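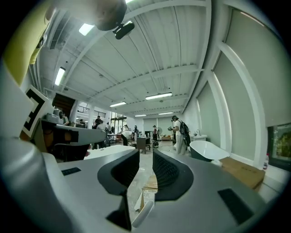

Teilnehmende für die Aufzeichnung von Greifbewegungen gesucht
Projekt Hestudlow
Veröffentlicht am 25. Juli 2021
8 Kommentare | 300 Mal geteilt

Die Prulari GmbH sucht für den Standort Elton volljährige Personen, die mit handgeführten Greifern alltägliche Handgriffe ausführen. Die Aufzeichnungen dienen als Trainingsbeispiele für ein lernendes System zur Steuerung von Roboterarmen. Der Datensatz umfasst derzeit 2523 Beispiele und soll bis Oktober erweitert werden.

Ihre Aufgaben
Sie führen zwei Greifer, je einen pro Hand, und bearbeiten die Aufgaben nach schriftlicher Anleitung. Die quadratischen Markertafeln an den Greifern dürfen während der Aufnahme nicht verdeckt werden. Fehlversuche sind zu melden und werden nicht gelöscht.

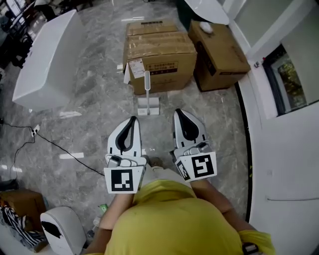

Voraussetzungen
Erforderlich sind uneingeschränkte Beweglichkeit beider Hände, sichere Deutschkenntnisse und festes Schuhwerk. Technische Vorkenntnisse werden nicht erwartet. Vor Beginn ist eine Einwilligung zur Datenverarbeitung zu unterzeichnen.

Bewerbung
Bitte richten Sie Ihre Bewerbung unter dem Kennwort »Baidoo« schriftlich an Frau Adwoa Abubakari, Prulari GmbH, Standort Elton. Reisekosten werden nicht erstattet.

Teilen | Kommentare (8)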